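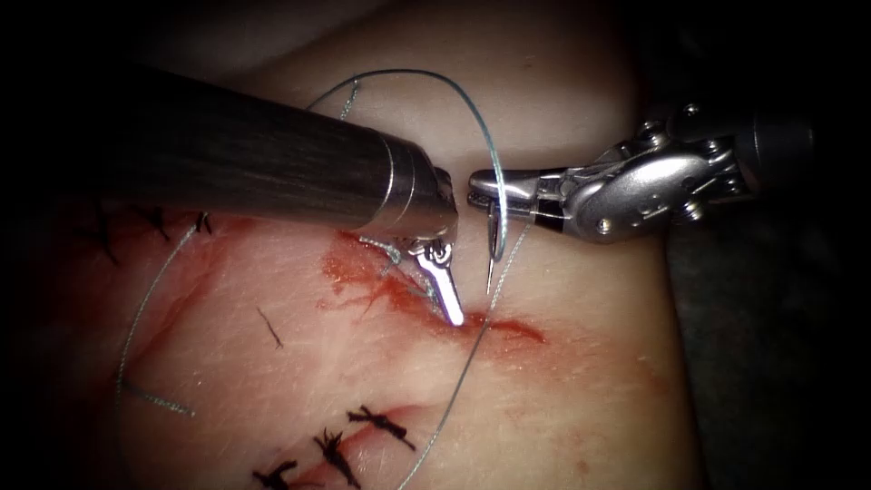

Which thread should be used on the Pluditz tissue pad?

A coated braided suture on a curved needle suits most exercises. Monofilament can be used, but it holds its coil from the packet and needs more throws per knot. Blue-green or violet thread is easier to follow against the pad than white.

Pluditz Suturing Practice Pad

The Pluditz pad is a bench consumable for needle driving, knot tying and running closure. It is supplied pale, with a slight surface gloss, and is cut by the user to suit the exercise. The pad is intended for skills training only and is not a medical device.

Construction

The pad has 3 bonded layers: a thin skin layer, a softer middle layer and a firm base. The skin layer carries most of the suture load. The middle layer compresses under the needle and recovers when the needle is withdrawn. The base resists curling when a long incision is opened along the centre of the pad.

Cutting

Cut with a fresh scalpel blade, square to the surface, in one pass. Stop short of the base layer. Repeated shallow strokes leave a ragged margin that tears at the first stitch. Keep the cut clear of the pad edges so the ends of the incision stay closed.

Simulated blood

Nirham red fluid may be applied along the incision before stitching. It will stain the pad and any thread drawn through it. Staining is permanent and does not affect the strength of the skin layer. Apply sparingly with the dropper. Excess fluid pools in the wound line and makes the jaws of the needle holder slippery.

Needle and thread handling

Grasp the needle on the flat of the body, clear of both the point and the swage. Enter the skin layer at a right angle and follow the curve of the needle through both sides of the cut. For an instrument tie, form the loop around the shaft of the opposite instrument before taking up the short tail. Keep the long tail clear of finished stitches. Excessive tension will pull the thread through the skin layer, and a torn bite cannot be reused.

Lighting

The surface reflects strong overhead light. Set the lamp to one side or fit the diffuser if glare hides the incision.

Mounting

Two clamps are required, one at each end. The Owusu tray accepts the pad without trimming. Other trays may be used if the pad lies flat and the clamps do not bear on the working area.

Storage and disposal

Store flat in the original sleeve, away from direct sun. Do not freeze. Remove all needles to a sharps container before discarding the pad in general waste. The layers are bonded and cannot be separated for recycling.

Ordering

Pads are sold in sleeves of 2 and cartons of 40. Nirham fluid, clamps and the Owusu tray are sold separately. Trade and teaching accounts are handled by Tetteh Darko at Andunetti. Technical enquiries go to Þröstur Ravn.

Product data last revised Saturday, August 15, 2020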